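Winter walk-round, Kumalus shared studio, January

I do this one early, before the coffee's on, so forgive the grumbling (it's the same sheet as last year, 31 items, and I still manage to lose my pen by item four).

Front door closer: OK. Slams a bit. I've slowed it down a quarter turn.
Fire extinguishers: OK, pins and tags in place.
Exit sign, back stairs: FAIL. Dead again! New battery ordered from Dratau.
Stair treads: OK, but the third one up is getting slick, so I've put it down for grip tape.
Smoke alarms: OK, all of them chirped at me.
Extension cords: FAIL. I found one plugged into another one behind the kiln shelf. Please, please don't.
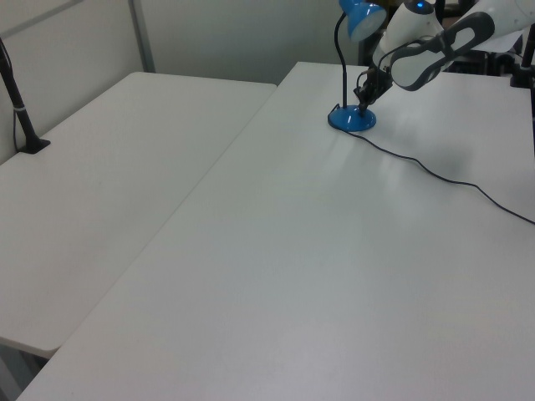
Gaspard Pons wrote back that the sheet should have a line for the hot water too, and that he'd measured nearly 189 degrees out of the kitchen tap, which he thinks is the mixing valve.

Well, that's going on the list. I've taped a note over the tap and called Vidal, and until they've been please use the bathroom sink.

Hot water, kitchen: FAIL, see above.
First aid box: restock. Out of the big bandages, and the eyewash is past its date.
Windows, street side: OK, latch 24 still sticks.
Electrical panel: OK, clear in front (thank you, whoever moved the bikes!).

Next round once the battery's in.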